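Sim first, then the real arm in the garage

jirico_garage
Okay, I'm having way too much fun with this! Friday night I finally got the arm moving in simulation, and the whole workspace is modeled now - table, benches, shelves, even toys on the floor. The plan is to learn pick and place here before I bolt anything down in the garage. 5 clean grasps in a row and I was yelling at my monitor.
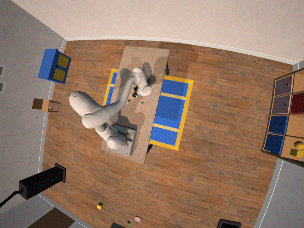
Next up is the wrist. It keeps wanting to flip 90 degrees right before the fingers close, and I can't tell if my joint limits are wrong or the planner is just being weird.

suvgate
Planner, I bet. Try seeding it with the last pose. But I'd skip most of the sim work. Contact in sim is so forgiving that you'll redo all of it anyway.

Tsz-kin Fung
Disagree! I broke a wrist joint on my first build by going straight to hardware. 30 hours in sim would have been cheaper.

suvgate
Or run it slow with a hand on the stop button. Worked for me.

jirico_garage
Seeding fixed the flip!! Thank you. Still staying in sim through June though, sorry suvgate :)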